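Grernisden adopts food and active travel plan

Grernisden's council voted on Friday, 12th April, to adopt a plan that ties together the city's work on food, housing and transportation. The plan replaces separate strategies that had been written by different departments and were reviewed on different schedules.

Under the new plan, any major proposal that comes before the council will need a short statement on how it affects health, household costs and carbon emissions. The statements will be published with the meeting papers.

A draft was opened for public comment in December. The city received 3,593 responses, most of them through the online form. Residents of Allard and Prosser, the two districts with the lowest incomes in the city, were also invited to evening meetings at neighborhood schools.

The cost of fresh food came up more often than any other subject in those meetings, followed by bus service after 7 p.m. and the condition of sidewalks. 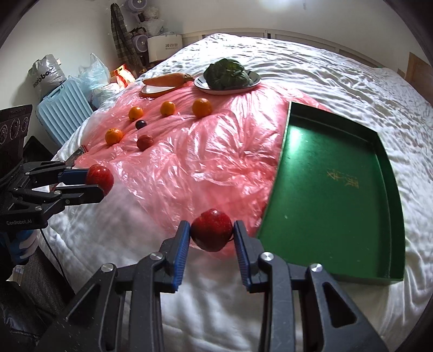

Several changes were made to the draft as a result. A proposed fee on downtown parking has been put off until the evening bus routes in Prosser are extended. School meal standards, which the draft covered in a single paragraph, now have their own chapter with yearly targets for fruit, vegetables and whole grains.

The plan also sets up a grant program for corner stores that want to stock more produce. Nine stores in Allard will take part in the first round – the grants can be used for refrigeration, shelving or delivery costs. Stores will report their sales to the city every quarter.

Itine, the research group hired to follow the plan's progress, will survey households before the first measures begin and again after two years. Its reports will compare results by district and by income, so that the council can see whether the gap in health between neighborhoods is getting smaller.

The measures will be paid for from existing department budgets in the first year. Funding after that has not been settled, and the council will take it up as part of the next budget.

The full plan can be read at the city library and on the council's website. Printed summaries are available on request.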